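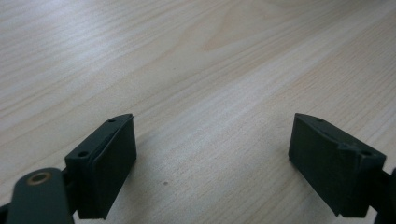 About Laken

Laken records people doing ordinary jobs with their hands, so that robots can be trained to do the same jobs. We fold towels, sort screws, load dish racks, plug in cables and stack cups. Each task is done by a person holding a gripper tool, and the recordings go to teams who train robot arms.

We work out of one floor of a former print shop. There are 10 recording tables, a room for parts and repairs, and a kitchen that doubles as a recording space in the afternoon.

How we started

Laken was started by Tianyou Dai, who had spent several years running robot arms by remote control for a warehouse project. The arms worked well enough, but setting up a new task took most of a morning, and an operator who was good with their hands was often slow with the controls. He built a hand-held gripper in his garage so that he could show the task directly and leave the arm out of it until later.

The first version had fingers that flexed too much and a trigger that hurt after an hour. The second was better. The one we use now is called the Wimum, and we print the fingers ourselves so that we can change them when a task calls for it. They are dark green because that was the filament we had a lot of. We have stayed with it, mostly so that old and new recordings look alike.

What we do

Most of our work is hand-held recording. A client sends us a task, or a list of them, along with the objects if they are unusual. We write a one-page task sheet, try it out, and send back 3 trial recordings before going further. If the client is happy with those, we schedule the full set. A normal order is 500 recordings of one task, split among several people so that the robot does not learn one person's habits.

We also do remote control sessions. Some tasks need the real arm — anything heavy, for instance, or anything where the arm's reach matters. For these we have two stations with leader arms, which the operator moves by hand while the working arm follows. Remote sessions take longer and cost more, and we will tell you if we think the hand-held tool would do.

Our software for sorting and checking recordings is called Jideo. It lines up the camera view with the finger opening and flags the parts a person should look at again. A reviewer watches every recording before it is sent out. Those with a dropped object or a long pause are marked and kept separately, and clients can ask for them. Several do, because a robot has to learn how to recover from a bad grasp too.

The people

Our operators come from all kinds of work. We have had a dental assistant, a baker, two bike mechanics and a retired piano tuner. No robotics background is needed. New operators spend their first week on simple pick-and-place tasks, with a reviewer going over the results at the end of each shift. The usual problems are moving too fast and turning the wrist in ways an arm can't follow. Both improve with practice.

Shifts are four hours, with a break every 50 minutes. The tool is light, but holding anything that long gets tiring. Operators are paid by the hour and never by the recording.

Our library

Besides client work, we keep a set of tasks of our own, called the Hosseinzadeh set after the street where the print shop stands. It has 521 tasks at present, most of them from kitchens, workbenches and offices. Schools and small labs can use it free of charge for teaching and research. We add new tasks each November and take suggestions all year.

Visiting and getting in touch

Visitors are welcome by appointment, usually after 2 p.m., when the morning shift has ended. You can try the Wimum at a spare table and watch your own recording played back on an arm. Please leave rings and loose bracelets at home, as they catch on the trigger.

For orders, send us a short description of the task and the arm you plan to use. For jobs, write to the same address and tell us when you are free to work.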